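Podemik household robot project: progress report on the equipment plan
9/15/26
To: Alžběta Doležal

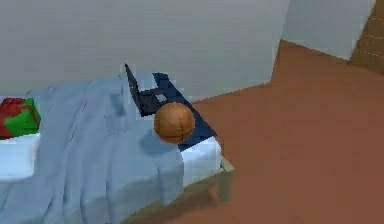
Hi Alžběta, you asked for a plain account of where the equipment money stands before you sign off on the next part, so I'll start with the money and get to the grumbling later.

We still haven't bought an arm. I know the original plan had one on the floor by now, and I'm the one who pushed it back. All the bedroom tidying work is running in simulation, and every week we spend there changes my mind a little about what we need to buy. When I wrote the first budget I assumed a short, cheap arm on a fixed stand would do. Then we started setting up beds with things left on them, a ball sitting on an open laptop, that kind of mess, and reach became the whole conversation. A fixed stand on one side of a bed is no good for something lying over by the wall. So the arm has to go on a mobile base, and the base wasn't in the budget at all (my fault, sorry!).

I have 2 quotes. Gruber came in higher but includes the base, the mounting plate and a set of spare fingers. Zavier is cheaper on paper, only they price the base separately and want us to do the wiring ourselves. I've done that kind of wiring before and I'd love never to do it again. Gruber's delivery time is 7 weeks from the order, and Zavier wouldn't commit to a date when I called. I'm leaning Gruber pretty hard, as you can probably tell.

Smaller stuff: the workstation upgrade is done and came to $1,667, all of it from the computing line. I'd like to move whatever is left on that line over to the base, if your rules allow it. Can you check? The form on your site only mentions moving travel money, and we haven't got any travel money.

On the simulation side, we have 35 room layouts built. Cloth is still the slow part. A blanket with proper folds eats a lot of computing time, and I went back and forth on whether to flatten them all and be done with it. I kept the folds – a real bed is going to have them, and I'd like to find out what they do to our grasp planning before we pay for hardware. Softer finger pads are on my list of maybes for the same reason. I haven't put a price on them yet.

The room at Clititz is ours from January. It needs a second power circuit, and I'm waiting on an electrician's estimate, so please treat that line as a blank for now. I'd also like to buy a used bed and a couple of mattresses locally instead of ordering new ones. I'll send receipts.

What I need from you is a yes or no on the Gruber quote, plus an answer on moving the computing money. Both quotes are attached, with my notes in the margins – ignore the coffee ring on the second one.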